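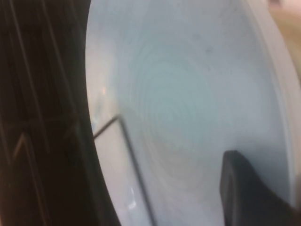 Smart plugs in the kitchen, quick notes. Put the hub on a shelf away from the microwave, 2 feet at least, or the signal drops evrey time you reheat something. Leak sensor goes under the sink, flat on the floor, contacts down. Test it before you trust it: pour a little water in a dish, a wide shallow one like the pale blue one with the faint rings, and set the sensor in. Alarm on the phone? Good. Dry it off, put it back.

Motion light over the counter: start at 300 seconds, shorter gets annoying when your chopping. Brightness 80 percent.

Kivgate app keeps losing the schedule after an update. Screenshot it first. Jurkwood plugs, hold the button till it blinks, then re-add.

Batteries: swap all the sensors in July, same afternoon.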